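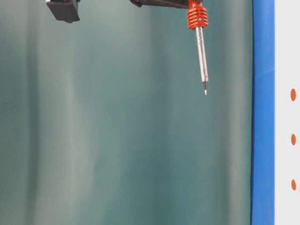 Trend forecasting sells colour before it sells anything else, and it sells it as a flat chip: a square of card with a name under it. Most of you will be handed a deck of these in your first job and told that customers "are moving toward" whatever is on the top one. Look hard at the thing itself before you believe the card. The reddish orange collar on the tool holder is one colour if you ask anyone what colour it is, yet with light coming from the front its ridges split into lighter and darker bands, and you would need at least two chips to match it. Corduroy does the same, so does plissé, so does any rib knit. A forecast that says "vivid orange" without saying on what surface has told you very little about how the coat will look.

Week 3: Who decides what is in?

Readings for this week are the Lindemann chapter (course pack, second half only) and the Fornell colour deck on reserve at the library desk. Please don't write on the deck. Somebody did last year.

What a forecast claims

A forecasting house publishes a report well ahead of a season and says certain colours, shapes and fabrics will matter. Mills and brands buy the report. They then make goods in those colours, shapes and fabrics. The shops fill up with them, people buy from what is in the shops, and the forecasting house points to the sales as evidence that it was right. You should be able to see the problem without my help.

Ludger Lindemann calls this "prediction by purchase order". I think he overstates it, for reasons we'll get to, but it is a useful starting position. When you read that a colour "emerged", ask who dyed the first cloth and when they were told to.

The Fornell deck

The deck has 108 chips. Each has a name, a mood line and a short paragraph on what is driving it. Read 6 of them closely before class, any you like, and mark on a separate sheet which sentences could be checked by somebody who wanted to check them. I have done this with three groups of students now and the sheets come back nearly blank. "A quiet optimism" can't be wrong. Neither can "a return to what grounds us".

Note too how many chips there are. With that many colours spread across the wheel, it's hard to imagine a season in which none of them sold. If you want to judge a forecaster, look at what they left out, and whether it sold anyway. Hardly any house publishes a list of what it expects to fail.

Runway evidence

Students like to defend forecasts by pointing at the shows: five houses all showed the same pink, so the pink must be real. Maybe. Designers buy from overlapping mills, visit the same fabric fairs and in some cases subscribe to the same report. Five houses drawing on one source are closer to one observation than to five. There is also the matter of who picks the photographs. A couture collection may run to 60 looks, and the magazine prints the ones that fit the story it has already written.

Encarnación Cantero's interviews with pattern cutters (in the pack, poorly scanned, sorry) are good on this. Several of her cutters say the colour was settled by what the mill could deliver on time. The press notes for the same collections talk about gardens and childhood.
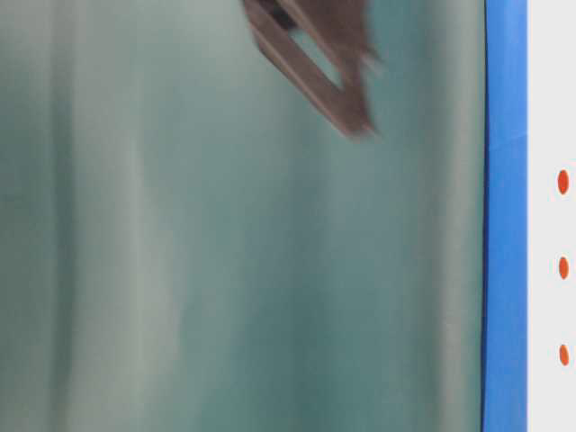

Colour pairings get even looser treatment than single colours. The Navickas report for the coming winter gives four pages to brown with pale blue-greens and describes the pairing as "newly relevant", a phrase I would ban if I could. Brown against pale teal is an old combination and it works for an ordinary reason, a dark warm tone on a light cool one. You get it with the gripper and its pale teal background, and nobody styled that for winter. Look at how the brown goes from deep chocolate in the thicker parts to a lighter greyish-brown where the blur thins it out, and how the teal shows through the open window in the middle. Cut-outs on a dark dress over a pale slip rely on the same effect. The blur matters as well, as a garment is mostly seen on someone walking, when its edges are soft, and the chip is only ever seen lying still.

In defence of forecasters

Sieglinde Ackermann makes the best case I know. Her argument is that a mill has to dye something, it has to commit months ahead, and a shared guess wastes less cloth than a lot of private ones. The shop ends up with a skirt that goes with the jumper. On her view a report is a meeting point for the industry, and whether it predicts anything hardly matters.

I find that mostly persuasive. I'd only say that if it is a coordination service it should be priced and described as one, and none of the three houses we cover describes itself that way. Skillasier comes nearest in its terms of sale, which are worth reading to the end.

Assignment, due at the start of class in Week 5

Pick one claim from the Fornell deck or the Navickas report. Rewrite it so that it could turn out to be false, then say what records you'd need to find out. Two pages, typed. Swatches are welcome but you won't be marked up for them.

Questions about the readings go to Khrystyna Nechyporuk in the tutorial. Extensions come to me.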